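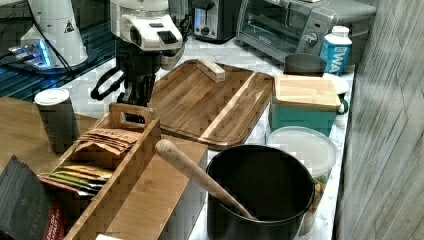 Jemus, the kitchen storage and worktop firm based in Badlow, is delighted to announce the launch of its Counter Kept service, which opens to households across the town and the surrounding villages in March. The service is for anybody who likes to cook, likes to have their things within reach, and has slowly run out of places to put a chopping board down. A good many of us will recognise the sort of worktop we have in mind, where the toaster and the toaster oven have taken the back, a big dark wooden tray has settled in the middle, and the rolling pin leans out of a tall black pot next to the bamboo tea box. These are all lovely, useful things, and we would be very sorry to see any of them go to the back of a cupboard, so Counter Kept begins with what a household already owns and already enjoys using.

Each booking starts with a home visit, which we like to do over a cup of tea and at whatever time of day the kitchen is usually at its busiest. Our fitter will ask what gets used every morning, what comes out at weekends and what has simply stayed where it was put down after the last big shop. From there we draw up a plan for the worktop with a place for hot drinks, a place for dry goods and a clear stretch for preparing food, and we then spend the rest of the visit moving things about until it feels right to the people who live there (this part nearly always takes longer than we expect, and we rather enjoy it!).

The storage pieces that go with the service are made for us by Skestis, whose workshop has supplied our shop on Osei Street for 17 years. The new range includes lidded canisters in three sizes, raised shelves with drawers beneath, and trays and boards in several shades of wood. Households are under no obligation to buy anything from it, and many of those who helped us try out the service last autumn did very nicely with the jars and boxes they had already.
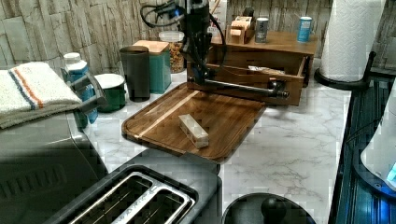

Do I need to clear my worktop before the visit?
Please leave everything just as it is on an ordinary day. The fitter needs to see where things normally live, and will bring a cloth and a folding table for anything that has to be moved while the plan is being made.

A Counter Kept visit lasts up to three hours and costs £100, with £25 taken off for customers who book before the end of March. The price includes a written plan to keep and a second, shorter call a month later, when we can put right anything that hasn't settled in. Kitchens of every size are welcome, including shared ones and those in rented homes, as nothing in the service calls for drilling or fixing to the wall.

Bookings can be made at the Osei Street shop or through the Jemus website, where the full Skestis range is also on show. Samples of all the wood finishes are on the table by the shop window, and visitors are very welcome to bring in a favourite board or canister to hold up against them.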